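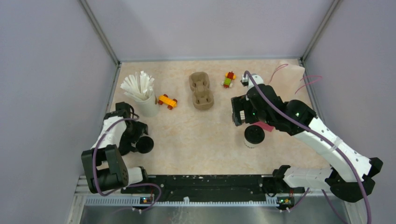 Leilani Fitzsimmons would sooner lose her car than her allotment, and she told the parish meeting in Korletey as much when the new rents were read out. She has held the same plot behind the bowling green for most of her adult life and grows leeks, broad beans and a row of sweet peas.

The rents go up in December. A full plot will cost nearly twice what it did, and half plots, which used to be let to beginners, are being done away with. The parish says the water bill is the cause. The site still runs on 2 standpipes, one of which leaks at the collar, and last summer the meter recorded 1,048 cubic metres.

Vivek Tomar thinks the figure is wrong. He read the meter himself through August and kept the numbers in the back of a seed catalogue. By his sums a good part of the water never reached a can. The pipe under the lower path is old iron, and the grass above it stays green in dry weather.

At Kukar, over the hill, plot holders dug up their own main and put in plastic. It took them two winters. Hsiu-ying Siu has kept a plot there since before the work and says the trench flooded more than once, and that the first contractor left without finishing. Rents at Kukar have not moved since.

Korletey's plot holders have asked for the same chance. The parish wants a survey first and has yet to say who would pay for it. Meanwhile the waiting list is open, early potatoes are chitting in most of the sheds, and the lower path is too soft for a barrow.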